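Subject: Re: [pledus-data] cup set, episode counts

> How many of the cup episodes are usable? The index says 305
> but the loader only finds 125.

305 is the raw count. The loader skips anything without a task label – 125 have one so far.

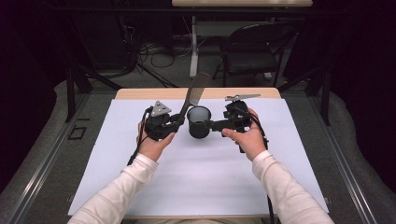
Should the unlabelled episodes be deleted?
Keep them. Labelling resumes once Laltimico has the new index.

Please pull before training, as the split file has changed. Episode 11 is listed twice.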